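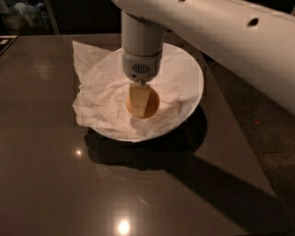 Handout 4: Working rules for table-top manipulation

Robots and Automation in Small Workplaces, Stemthorpe evening course
Notes by Gayan Gunawardena, tidied up a bit by Iresha Wickramasinghe. Read before the practical. Bring it with you, printed if poss.

What this handout covers

Rules for arms working on a counter or table with small things: bowls, cloths, fruit, toys, packets. Not mobile bases (handout 6). Not welding, palletising or anything with a fence round it. If you work somewhere with its own written rules, those come first and these fill the gaps.

Three kinds of document get muddled every year, so:

Law. What your employer must do. Doesn't tell you how fast to run an arm.
Standards. Agreed ways of meeting the law. Robot safety ones are ISO 10218 (parts 1 and 2), and ISO/TS 15066 for people and robots sharing a space. Library has copies, ask at the desk, you can't take them home.
House rules. Ours. Shorter, fussier, and changed when something goes wrong. The rest of this handout is mostly house rules.

A robot isn't "safe" on its own. Common mistake in the written paper. The arm, the gripper, the thing being held, the table, the person nearby: you assess the lot together. Same arm holding a napkin and holding a kitchen knife = two seperate assessments.

1. Before power on

1.1 Walk round the table. All the way round, not just your side.
1.2 Find the emergency stop and put your hand on it. Say out loud where it is. Feels daft, do it anyway.
1.3 Check the base is tight and the cable has slack at full stretch.
1.4 Look at the finger pads. Split, greasy or slipping round on the mount: change them.
1.5 Clear the reach area of anything that isn't part of the task. Phones, labels, pens, mugs. Mugs esp.
1.6 Lights. A polished dark top throws the ceiling lamps straight back, and you get a bright spot that a camera may take for an object. Matt mat, or move the lamp. If you can't do either, write it in the log.
1.7 Shadows too. A low lamp puts the arm's own shadow right across the work. Note which side the light is coming from, it changes between the afternoon and evening groups.

2. Who stands where

One operator. One spotter. Everybody else behind the tape.

Operator has the pendant or the leader controls and does nothing else. No chatting, no log writing.
Spotter has the stop. Watches the elbow and the big upper link, not the gripper. People always watch the gripper, and the elbow is what gets you on the shoulder.
Swap over after 24 runs, even if it's going well. People get dozy.

Long hair tied, lanyards off, sleeves up. Hands never in the reach area while the arm is enabled. "Enabled" includes standing still.

Q from last year (Rezaul Akanda): can I nudge the bowl back if the arm is paused? No. Paused is a software state. Stop it properly, nudge, walk back, reset.

3. Speed and force

Our limit for shared tables is 105 mm per second at the tool during approach. That's a house number, you won't find it in a standard, so don't quote it as one in the exam. Several of you did!

Free moves can go faster if the spotter agrees and the path is known.
Last bit of the descent: slow it again. Judge by the dish, not by the table. The rim is higher than you think when you're looking down past the wrist.
Grip force: start at the lowest setting and work up. Never start high and work down, you will crush things.
Where the system gives you a contact reading, set the trip before the first run and leave it alone all session.

4. Objects, dishes and cloth

Round things. They roll. Sit them in something. Crumpled paper napkin in a shallow bowl is good, it holds a small ball or egg shape still and gives the fingers a bit of cushion if you come down too far. Flat pads on a curved surface touch only a small patch, so line up either side of the widest part and close slowly.

Glossy things. Highlights move when the arm moves. Don't trust a centre point found from one image.

Paper and cloth. Keep loose corners away from the closing gap if the task is the object and not the cloth. Corners sticking out over the rim get caught. Re-crumple every so often, a flattened napkin stops doing its job. Swap it when torn.

Bowls. White on a dark top is easiest to find. Light bowl with white napkin inside: the edge of one gets lost in the other, particularly on the side where the paper hangs over. Use the clear part of the rim for alignment.

Real food. Allowed, but treat as food handling. Pads cleaned before and after. Nothing that has been gripped gets eaten, no matter how good it looks. Bin it at the end of the session.

Glass, blades, hot liquids, anything under pressure: not on this course.

5. Starting and ending a run

A run starts when the operator says "running" and ends when the spotter says "clear". Both words, every time.

Reset the object by hand with the arm stopped. Vary the position unless the sheet says fixed. If you put it in the same spot each time you learn nothing about whether the method works, only that it works there.

Mark result straight away: done, failed, aborted. Don't leave it to memory. Definitions:

Done = object ends where the sheet says, no help, nothing else knocked.
Failed = arm finished but the object isn't where it should be. Dropped counts. Dragging the napkin out with it counts.
Aborted = somebody stopped it. No shame in this and no marks lost. Reason in one line.

Don't delete failed runs. Tharushi Saha went through the Drerkora log for her project, 969 runs, and the failed ones were the useful part. The group before hers had quietly binned theirs and there was nothing to compare with.

6. When it goes wrong

Hit stop first, think second.
Arm stays put. Don't drive it out of trouble unless someone is pinched.
If someone is pinched: stop, then use the release procedure on the card taped to the base. Read that card tonight, not then.
Tell the tutor, even if it was small.
Write it up before you leave. What it was doing, what you expected, what it did. No blame, no guessing.

Near misses get written up as well. Flaltbridge group sent in one line all of May and it said "fine". Not good enough.

7. Log sheet, what goes in it

Names of operator and spotter, with swap time
Object and dish
Surface and lighting, incl. any glare
Speed limit and grip setting
Run number and result
Anything changed part way through (pads, lamp, napkin, position of the base)

That last line is the one people skip. If the lamp moved at run nine then runs one to eight are a different set, and we can't tell unless you wrote it.

8. Good practice, not strictly rules

Film the first run of each set up. Saves arguments.
Keep the same words for the same things. If it's "dish" on the sheet, don't call it "bowl" half way down.
Do one run with the gripper closed and no object, just to watch the path.
Leave the arm parked, with the wrist clear of the counter, power off, stop pressed in.
Wipe the top down. Crumbs under a mat tilt it.

9. For the practical

Groups of two, list on the door. Each pair gets 600 seconds of table time per set, so have the sheet filled in before you come up. Hortensia Londoño is running the Sultana bench and will ask any of you where the stop is without warning. Answer by pointing.

Hand in: log sheet, one page on what you'd change in section 4 for a different object (your choice, not a ball), and a risk assessment using the blank form from handout 2. Short is fine. Copied from your neighbour is not, we do notice.

Reading: handout 2 again, the scope and definitions pages of ISO/TS 15066, and the card on the base. Next handout is grippers and pads, bring any worn pads you have form work.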